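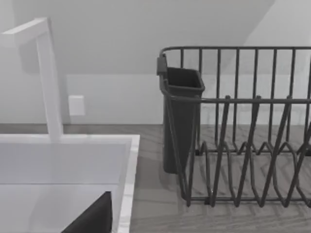 Fig. 1. Simulated kitchen, sink side, with the dish rack empty.

Handout 4: House Rules for the Dish Task
Course notes, Onley Robotics Workshop, revised September 20, 2022

Welcome back, everyone! Before we let our policies loose on plates and cups, I'd like us to agree on how we run the simulator, and I promise it's worth a slow read (with a coffee, if you have one).

First, the start state. Every trial begins from a saved scene, and you write its name in your log before you press go. The rack in Fig. 1 has nothing in its slots and nothing in the utensil holder, so a plate found there at the end of a run counts as placed during the run. If yours starts half full, say so in the log.

Second, limits. Please set your speed and force caps in the Himeo config file and leave them alone for the whole batch. I know how tempting it is to nudge one up after a dull afternoon of slow runs, but then the batch has to be thrown out and we all feel bad about it.

Third, thin wires. Those zigzag plate holders are hard on a collision mesh. A simplified mesh may fill the gaps between them, and your gripper will then bump into what looks like open air. Check the contact view in Sileter first, and keep the mesh version next to your results.

Fourth, what counts as a trial. A full batch is 2,000 trials, and a stopped run is still a trial. Log it as stopped, add a few words on why, and carry on. Last November one group dropped 241 stopped runs from their total, and their success rate looked lovely until we reran it.

For next time: run 10 practice trials on the Kamolrat scene set, fill in the log sheet for each, and bring whatever confused you.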